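Service Robotics, Unit 6: Choosing a gripper kit
Handout for the session on 24th April. Tutor: Margaux Perrin

We compare two kits for household work, the Pundach and the Royer. Both come with a wrist camera, a pair of parallel fingers and a licence for the Koltura control software. Read the Nodov data sheets before you come.

Price. The Pundach kit costs 400 euros and the Royer 200. Spare fingertips are 39 euros a pair from either maker, and you should expect to get through about 2 pairs a term.

Reach. Laundry is a fair test of any gripper, as the arm has to work close to walls and get past a door ring without knocking it. Long fingers help with this, but they bend more under load. 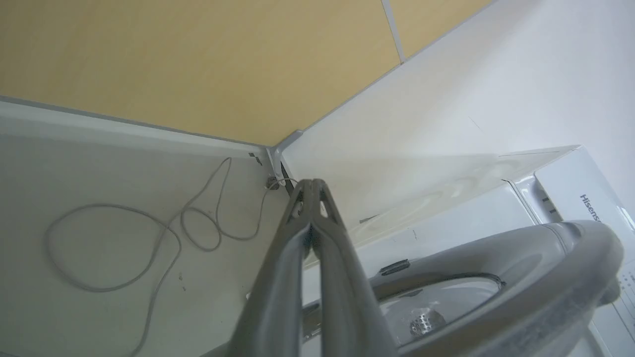

Check what the wrist camera can still see once the fingers are closed. Long fingers take up a good part of the view – in a tight space that can hide the very edge you are steering towards. Loose cables matter too. Neither kit treats them as obstacles unless you mark them in the software.

Grip force. The Royer has three fixed settings. The Pundach can be set freely, but must be calibrated again after every change of fingertips.

For next time: write one page saying which kit you would buy for a shared laundry room, and list the tests you would run first.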